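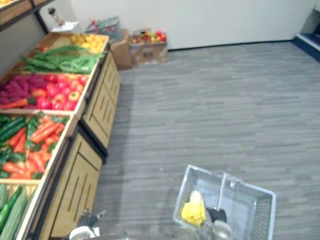 The Pretend Grocery, Corner by Corner

I have wanted a play store since I was about six years old, and now I've helped set one up, so please forgive the gushing. We opened ours in October in the back half of the Tetbridge family center, and people keep asking me how we put it together (and where they can get one!). The vegetable stand goes first, being my favorite, and I'll add the checkout and the bakery shelf as I get to them.

The stand

Honey-colored wood with dark edges, and bins that step down toward the aisle. We got it secondhand from Covitz, a shop-fitting place that was clearing out its storage, and it took 2 trips and a lot of grunting to get it inside. I love how solid it is. Kids lean on it with their whole bodies and it doesn't budge.

The top bin

Yellow things at the far end, then a long pile of green beans in front. Are the yellow ones lemons or peppers? I've heard both argued with great passion, and I let the shopper decide. The beans are the best seller by a mile, probably for being so easy to grab by the fistful.

Reds and purples

Tomatoes and red bell peppers share a bin with a heap of purple-red ones that I call beets and my sister calls onions. The tomatoes are so glossy that a toddler bit one on opening morning - they're artificial, they wash fine, and we do wash them.

Carrots and cucumbers

The carrots have feathery green tops, and they wander. One always ends up in with the tomatoes. I used to put it back every evening and I've given up. The cucumbers came in the same order from Zhong, and they have nice little ridges you can feel with your thumb.

The cabinets underneath

Grooved panels, dark trim along the floor. I wiped every one of those grooves with a cotton swab before we opened and I will not be doing it again.

The basket

Wire, like the ones at a real store. I was tempted by plastic, but the rattle is half the fun.

The carpet

Gray stripes, and lots of it. I wanted room to turn around with a full basket and somebody small hanging on your leg. It's very forgiving of crumbs, too.

Next up is the checkout, once the Ristent cash register gets its drawer unstuck. We're open until 11 in the morning for the little ones, and the big kids come after lunch.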